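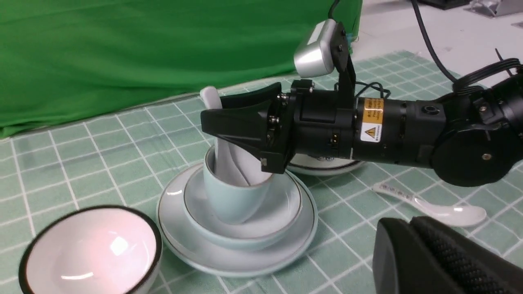 Willy De Graaf asked in July whether cups should be wiped before stacking or in the stack, and the question has shaped this period's work on the Kustari tableware line.

February 20, 2020
By the Trulby project office

Wiping in place, with a white cloth pushed into the cup while it stands in its bowl and plate, is now the working method. Gold-edged pieces are handled separately - the rims are checked under a lamp before packing. Stock listed to date is 2,139 pieces, of which 1,000 are packed. Seven crates remain at Mulder.

Contact: Trulby project office | Back to top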